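LAUNDRY FOLDING AREA: INSPECTION CHECKLIST WITH COMMENTS

Site: Chege building, ground floor
Checklist no. 1157 (replaces 1349)
Inspected and completed by: Tumaini Tanui
Month: December
Results: P = pass, A = pass with action, F = fail

1. Surroundings

1.1 Wall panels secure, no loose edges. P
1.2 Corner rails tight, no sharp burrs at hand height. P
1.3 Textured wall finish free of flaking. P
Comment: Run a gloved palm over each panel once a month. Textured finishes hold lint and have to be brushed before they are wiped. A vacuum with a soft head is acceptable. Do not use a wet sponge on the red finish until Drimus has confirmed which cleaner it will stand.

1.4 Surface clear of debris before the first item goes down. A
Comment: Small white speck found near the middle of the surface while the yellow cloth was being handled. Grit under a cloth marks both the cloth and the top. Sweep at the start of each batch as well as at the end of the day.

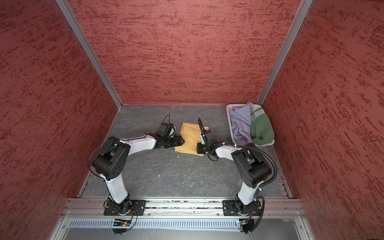

2. Floor and basket

2.1 Walkway in front of the area clear to full width. P
2.2 Basket sound, handles intact, no split plastic. P
2.3 Basket not filled above the rim. P
2.4 Basket kept off the walkway. P
Comment: The previous checklist asked for the basket to be "stored sensibly", which cannot be inspected. Wording changed to a fixed position. Staff may choose the position, but it has to be written on the wall sheet and kept for the whole shift.

2.5 Cables routed clear of items being handled. A
Comment: Slack to be checked at the start of each shift, and any cable that can reach the cloth to be tied back. Vundine to supply further ties. Re-inspect at the next visit.
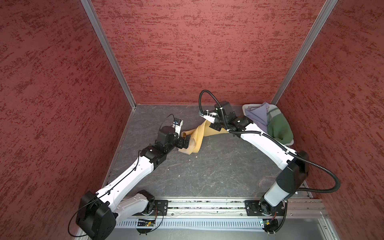

Sorting rules were reviewed under this section at the request of the day shift. Coloured items are to be kept apart from whites at all stages, and dark greens are to be checked for dye transfer on first use. Mixed pastels and mid-tones may share a basket, as the lavender and green garments do in the white one in the back corner. Items with fasteners go in last and come out first.

3. Handling of garments

3.1 Pockets checked and emptied before folding. P
3.2 Fasteners closed. A
3.3 Seams examined for pulled threads. P
3.4 Finished items stacked clear of items still to be folded. A
Comment: A green garment was bunched up close to a blue one already folded, with a tan or mustard one partly under it. Leave a hand's width between finished and unfinished work. A bunched garment is to be laid flat and smoothed from the centre outwards before the first fold. Twill keeps a bad crease well and may need pressing if it is left in a heap.

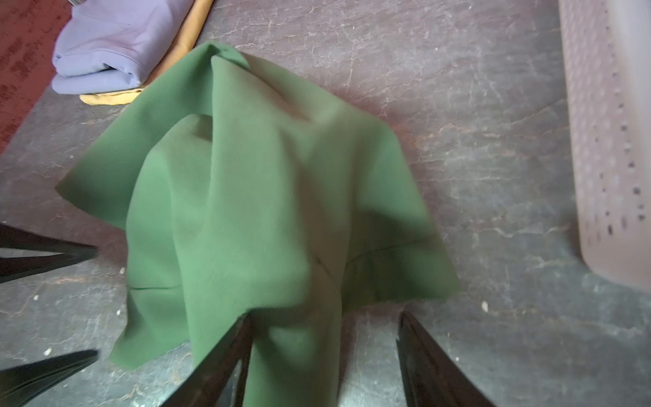 Tumaini Tanui added that item 3.2 should stay at A until the fastener rule has been read out at a shift change, as two of the newer staff had not seen it in writing. Agreed. The rule will be displayed next to the wall sheet.

4. Napkins and small flat items

4.1 Hems intact on all edges. P
4.2 Stitching continuous, no skipped or lifted stitches. P
4.3 Corners square, no fraying. P
4.4 Old fold lines followed where they are straight. A
Comment: The lavender napkin has a straight diagonal crease from an earlier fold. If the house fold is square, a diagonal crease has to be pressed out first. Where white stitching runs beside the hem, use it as the guide for lining up the edges, as it is easier to follow than the hem.

4.5 Napkins stacked in bundles of 13. Not inspected.
Comment: No complete bundle was presented.

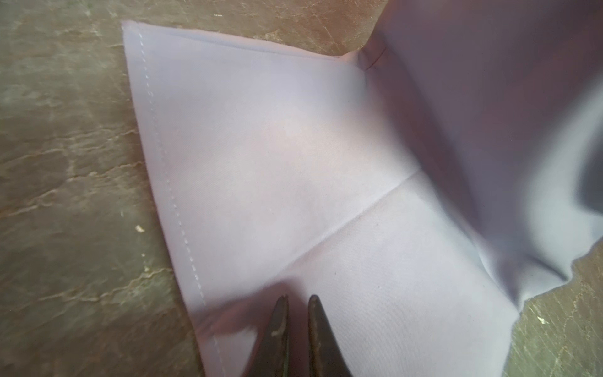
A comment from the evening shift asked whether 4.4 could be dropped for napkins going straight to the Brurkiler dining room, where they are refolded at table. It cannot. The crease is judged on arrival and a poor one is sent back. The shift may send them flat and unfolded if the dining room agrees in writing.

5. Actions carried forward

1.4 Sweep before each batch. Shift lead. Immediate.
2.5 Ties from Vundine. Stores. Before next visit.
3.2 Fastener rule displayed and read out. Tanui.
3.4 Gap between stacks marked on the wall sheet. Shift lead.
4.4 House fold to be confirmed as square or diagonal. Open.
4.5 Present one full bundle at next visit.

Overall result: A. The area may remain in use.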